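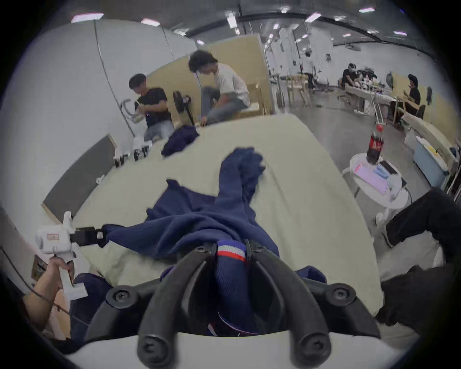
Drisidus Garments — Data Card

Thank you for stopping by! Drisidus is a set of two-handed garment handling recordings made with hand-held grippers, and we hope it saves you some of the fiddling we went through.

Version 1.2, 17/03/2021
Maintainers: Veronica Zamfir and Danilo Tagle

What's inside

The release holds 2,324 episodes, of which 1,455 are labelled as complete folds. The remainder are partial folds and plain spreading, and we've kept them in — they were a real help when training our Trovden baseline to recover from a bad grasp.

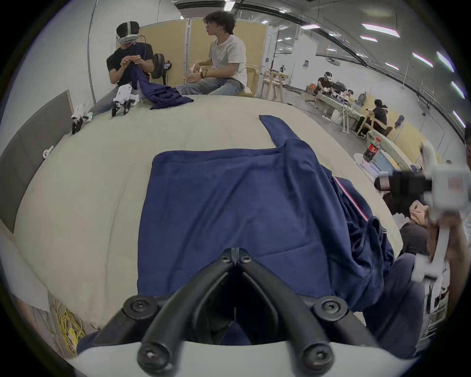
Gripper view: navy fleece garment on the padded tabletop.

Each episode has its own folder with one video per view and a file of gripper poses. Timestamps are in milliseconds, and the left and right grippers share a clock (older copies didn't, so please download again if yours is from August).

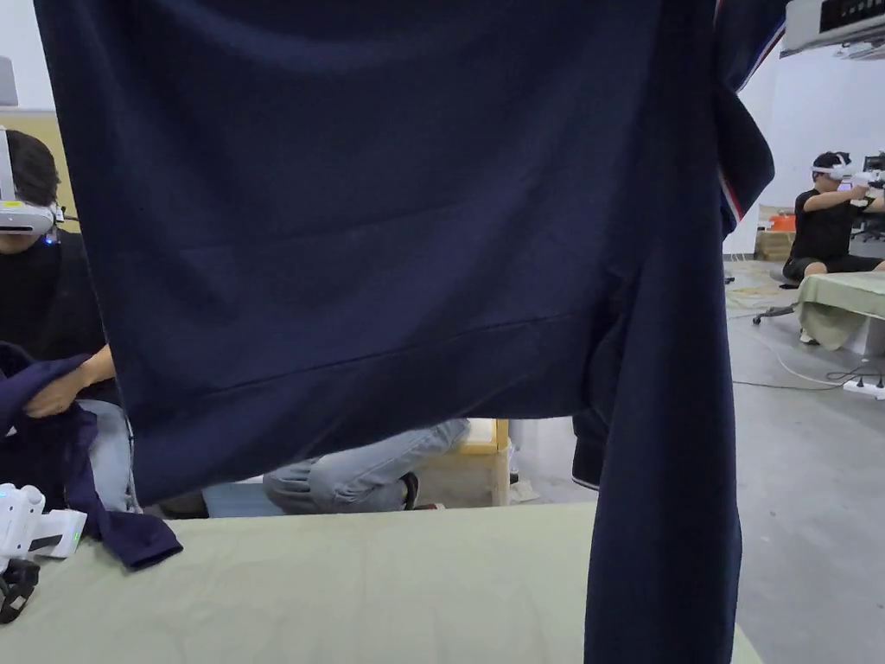
Known quirks

Dark fabric on a pale surface is easy to segment, and a model trained only on that will be a bit lost with other colours. Sleeves often hide the fingertips too, and 156 episodes are flagged "occluded" in the index for that reason. 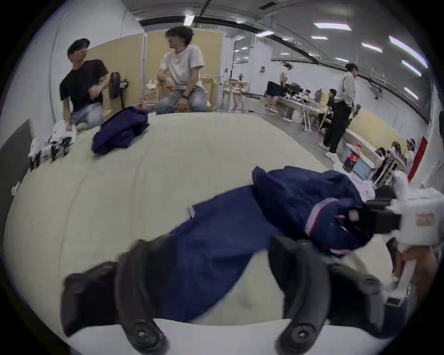 If you favour a smaller download, the Winska subset has 2,000 episodes at half resolution. Questions and corrections are very welcome, and Danilo looks after the issue tracker.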